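Bellis Blackout Drape
Heavyweight black curtain for training rooms, small stages and demonstration spaces

Product group: Room darkening and backdrops
Supplied by: Vustix, Grosville

The Bellis Blackout Drape is a full-height black curtain intended for rooms that serve more than one purpose during the day. It is suitable for lecture rooms, rehearsal spaces, school halls and any interior where a plain, dark background is required at short notice. The drape is supplied flat, hemmed on all sides and ready to hang from an existing track or from the freestanding Bellis frame, which is sold separately.
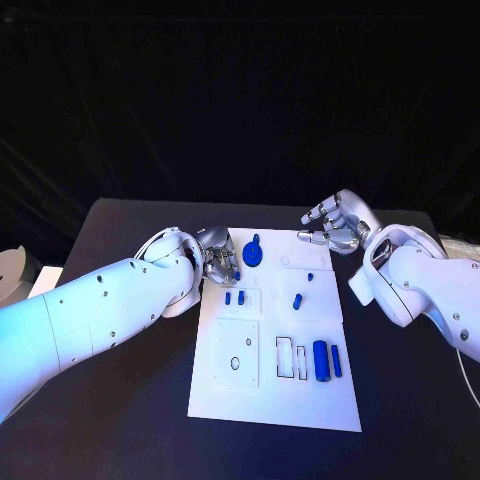 Noemi Bellamy
Product Manager, Interior Textiles

General description

The fabric is a tightly woven polyester with a brushed face. The brushed side is intended to face the room and has a low sheen under ordinary ceiling light. The reverse is smooth and may be turned toward a window. Both sides are dyed to the same black, and panels ordered together are cut from a single dye lot wherever stock allows. Customers who expect to add panels at a later time should note the lot number printed on the sewn label and quote it when ordering.

The fabric weighs 400 grams per square meter. At this weight the drape falls under its own load and does not require a bottom chain in normal indoor use. A chain pocket is nevertheless sewn into the lower hem of every panel for customers whose rooms have strong air conditioning or doors that open directly onto the curtain line.

Hanging and fullness

Panels may be hung flat or with fullness. A flat panel gives the most even background and uses the least fabric. A gathered panel hangs in vertical folds, absorbs more sound and hides small differences between neighboring panels. For most rooms Vustix recommends ordering one and a half times the width of the track. Where the curtain is also expected to reduce echo, twice the width is preferred.

The top edge is finished with webbing and brass grommets. Tie lines are included. Hooks for ceiling track are available in packs of 20 and should be ordered to suit the profile already installed. Please send a drawing or a clear photograph of the end of the track if the profile is not known.

Panels should overlap by at least 4 inches at each join. A narrower overlap will admit light when the air in the room moves.

Use with colored light

A black background takes very little color from theatrical or accent lighting, and for this reason the drape is frequently specified for rooms with adjustable fixtures. Pale objects placed in front of it will take on the color of the lamp while the curtain remains dark. Strong side lighting will bring out the folds. Where this is not wanted, the panels should be hung flat and the fixtures moved forward, away from the curtain line.
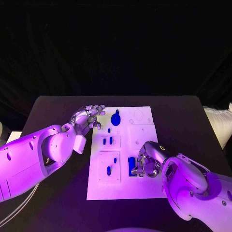 Black curtain behind a dark tabletop, under purple light.

Furniture placed close to the drape should be kept clear of the hem so that the fabric can be drawn without catching.

Sizes and ordering

Standard panels are supplied in widths of 5 and 10 feet and in drops of 8, 12 and 17 feet. Other drops are made to order and cannot be returned. Measurements should be taken from the underside of the track to the finished floor at both ends of the run, as floors in older buildings are seldom level. The shorter of the two measurements is the one to submit.

Care and storage

Vacuum with a soft brush attachment, working from top to bottom. Do not machine wash. Creases left by shipping will drop out within several days of hanging and may be assisted with a hand steamer applied to the reverse. Panels should be stored dry, loosely folded, in the cotton bag provided.

Related products

Bellis freestanding frame, black finish
Flutiditz hem chain, by the foot
Ceiling track hooks, pack
Replacement tie lines, black

Inquiries

Fabric samples are sent on request. Questions on measuring and track profiles may be addressed to Darnell Escobedo, Technical Sales. Orders for schools and public buildings are handled by Ronja Magnusson, Institutional Accounts. Made-to-order panels requested in December are scheduled for production in January.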